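Support thread: Forna heat pump dryer stops mid-cycle, "empty tank" light on, tank is empty
Status: Solved
Product: Forna 63 (condenser, heat pump)
Opened: January 15, 2020

Hi all, long post, sorry in advance. I've been through the manual twice and through the Wovatetti support page until I could recite it, and I'm still stuck, so I'm going to keep a running log in this ticket and add to it as I try things.

The problem: I start a normal cottons load, everything sounds fine, the drum turns, and then 30 minutes in the whole thing stops and the little water tank light comes on. I pull the tank out and there's maybe a splash in it. I push it back in, press start, it runs for a bit and stops again. T-shirts come out nearly okay. Anything thick (jeans, towels, the bath mat) is hopeless, the waistbands and pockets are still soggy after three restarts.

What I'd already done before writing: cleaned the lint filter, both halves. Emptied the tank, obviously. Turned it off at the wall overnight. Checked that the machine is level with a real level and not my eye, and it's off by a hair toward the back, which the manual says is fine.

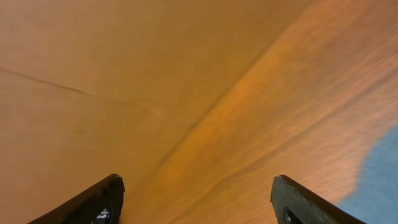
The machine is four years old and has never had a repair. It's plugged straight into the wall, no extension cord. The room has a window and I leave the door open when it's running, so I don't think it's short of air.

Update 1

First reply from support was the standard one: clean the filter, empty the tank, reset. Fine, I did it all again so I could say I had. Reset on this model is holding the program knob button and start together until the display blinks, by the way, and the manual has it wrong (it says the delay button, which does nothing at all on mine).

No change. Stopped at the same point, same light.

Update 2

Second reply was much more useful. They asked me to take off the kick plate and look at the condenser. I'd never had that off in my life! It's two plastic levers and it comes away with a pretty alarming crack, but nothing broke. Behind it there's a door, and behind the door there was a gray felt blanket where the fins should be. I got most of it off with a soft brush and the vacuum on low. Don't press on the fins, they bend if you breathe on them, and I now have a small dented patch in the corner to prove it.

I really thought that was it. I ran a load of just jeans as a test, the worst case I've got.
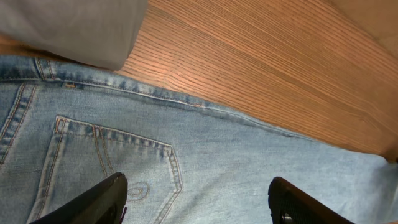 It got further this time, nearly to the end, so I got excited, and then the light came on again. The jeans were warm and dry down the legs and cold and damp up at the waistband. The tank had less than a cup in it. So the water was coming out of the clothes and going somewhere, just not into the tank.

I asked support whether the float switch could be stuck. They said it could, and that on this model the float sits in the sump under the condenser, and that when the pump can't move water up to the tank the sump fills and the float trips the same light. That would have been so good to have in the manual. The light has one label and it means two different things.

Update 3

Pump day. They sent over a PDF with the steps for getting at the pump from the back. Unplug it first, please. You take off the rear cover (a bunch of screws, all the same size, thank goodness), and the pump is at the bottom on the left with a hose going up to the tank. I put an old towel down and I still needed a second one.

The pump was okay. It spins freely and it hums when it should. The hose is what got me. I took it off at the pump end and tried to blow through it and couldn't, not even a little. There was a plug of wet lint packed in at the bend, the color of my jeans. I ended up pushing it through with a length of plastic curtain wire and then flushing the hose in the bathtub.

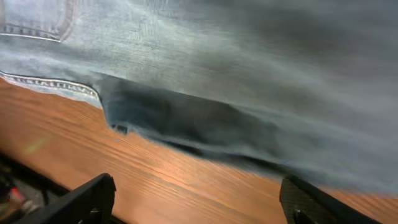

4 min read

Getting the hose back on was worse than getting it off. The clamp is the spring kind and there's no room for two hands. I used long-nose pliers and said some things. If you do this, turn the clamp so the ears face you before you push the hose on, otherwise you'll be doing it twice like I did.

I also wiped out the sump while I was in there. The float is a little white block that should bob up and down, and mine was moving but it was sticky with sludge, so I cleaned that too with warm water and an old toothbrush.

Update 4

Put it all back together with zero screws left over (a first for me) and ran the jeans again, same load, same program. It ran straight through. No light, no stopping, and the tank was properly heavy when I pulled it out. Then I did towels and it ran straight through those too. 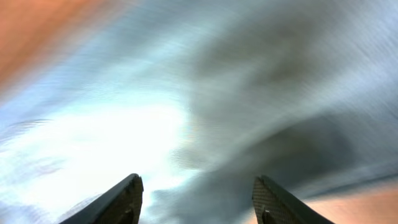

Support asked me to report back after a few more loads before they'd close this, so I've done five now and every one has finished. The cottons program is also shorter than it's been in ages – I'd gotten used to it dragging and figured that was just what heat pump dryers do.

A couple of things I asked at the end, in case they help somebody searching for this later.

How often to clean the condenser: they said every 200 hours of running. There's an hour counter hidden in the service menu, and mine says 4,000, so you can do the math on how overdue I was.

Whether dryer sheets matter: they'd prefer you didn't use them, they said the residue makes lint stick to the fins and the float. I've stopped for now and I don't miss them much, except on the towels.

Whether I need a new hose: not unless it's cracked. Mine looked fine once it was clean. The clamp is a bit chewed up from my pliers, so I've ordered a new one and I'll swap it in March when I do the condenser again.

I've asked them to fix the reset instructions in the manual as well, and they said they'd pass it on. Okay to close this one from my side. Thank you to whoever wrote that pump PDF!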